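Relham Tabletop Coating, Matte Series

Relham is a two-part matte coating for worktops in schools, studios and light workshops. It is supplied by Ferka in kits of 4 liters, item number 343. Each kit contains resin, hardener and printed instructions.

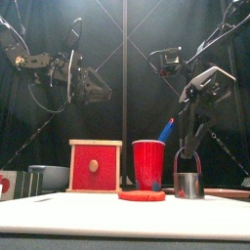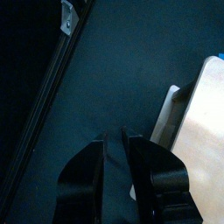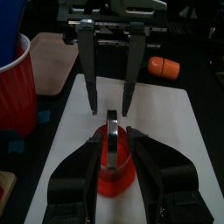
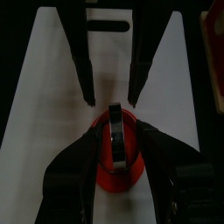

Surfaces must be clean, level and free of wax before the coating is applied. Two coats are required. Color should be selected under the lighting of the room in which the top will be used. On a dark teal-blue top such as the one in the second picture, small specks remain noticeable, and customers who prefer a plainer appearance may order a sample card first. Sample cards are issued by Marianna Żak in the Ferka product office.

Orders above 200 kits are handled by Bogdan Duda. Opened containers may not be returned.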